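**Key control and after-hours losses: notes for store managers**
1 Nov 2018

The review of the Sureren grocery break-ins is closed on our side, and the findings that apply to other stores are set out in this item. The criminal case is still with the county, so names of the people charged are left out.

Three Sureren stores were entered after closing. No door or window was forced at any of them. In each case the back door was opened with a working key, the alarm was turned off with a valid four-digit code, and the office safe was opened on the first try. The code used was the same at all three stores. It had been issued to a shift lead who left the company in the spring, and it was never removed from the system.

Fatos Radonjić of Vondov, the firm that services the locks, pulled the key records for the chain. The records list 105 back door keys issued. Of those, 16 could not be matched to a current employee or to a signed return form. The keys were stamped "do not copy," but the blanks are sold openly and most hardware stores will cut them. The stamp should be treated as having no value.

Cash losses were limited by the drop rule. Stores that held to the $500 limit per register lost far less than the one that did not. That store had skipped the last two drops of the evening because the drop slot was jammed. A repair request had been filed but was not marked urgent.

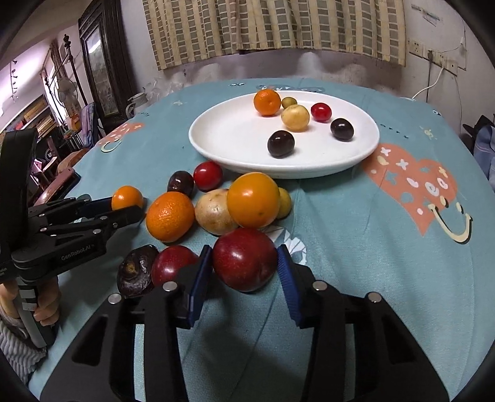

*A plum and a small orange fruit on a blue tablecloth.*

The following changes apply to all member stores from the end of November.

- Alarm codes are issued to one person each. Shared codes are to be deleted, including those held by cleaning crews and delivery drivers.
- When an employee leaves, the code is removed before the end of that person's last shift. The manager signs the form and keeps a copy in the office file.
- A key that is not returned within 20 days is treated as lost, and the lock cylinder is changed. The cost goes to the store.
- Safe combinations change whenever a person who knows them leaves or moves to another store.
- A jammed drop slot is an urgent repair. Until it is fixed, drops go directly into the safe with two employees present.

The Narnono and Mahlangu locations have already moved to numbered keys with a restricted blank, which can be ordered only through Vondov with a signed card. Other stores may do the same at the next lock service.

Managers should also check the clock on the alarm panel. At one of the three stores it was an hour off, and the door log did not line up with the register log until this was corrected. Panel clocks do not adjust themselves on the older units. Check them after the time change and write the date of the check on the inside of the panel door.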